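3.2 Where people put their soft plastics

We came to the Sultinthorpe offices expecting to write mostly about signs and posters, and it took us a good while (longer than we like to admit) to see that the walk to the bin mattered far more. Across the 39 workplaces in the study, staff filled in 1568 diary entries, and in a great many of them the choice of bin came down to whichever one was closest to the desk or the kettle. People were kind and patient in telling us this, often over a cup of tea – and they were rarely in any doubt about which bin they should have used.

Small bins along the hallways drew the most comments. Plastic bags were a favourite subject, as staff at 13 of the sites had been given different advice over the years and remembered all of it.

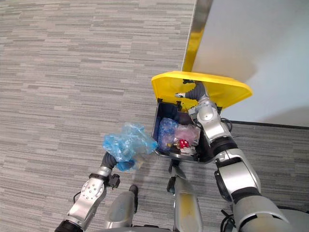 Figure 4. Small bin with a yellow lid, holding crumpled plastic bags.

3.3 Changes in labelling

New labels went up in March, in plain wording and a single colour for each kind of waste.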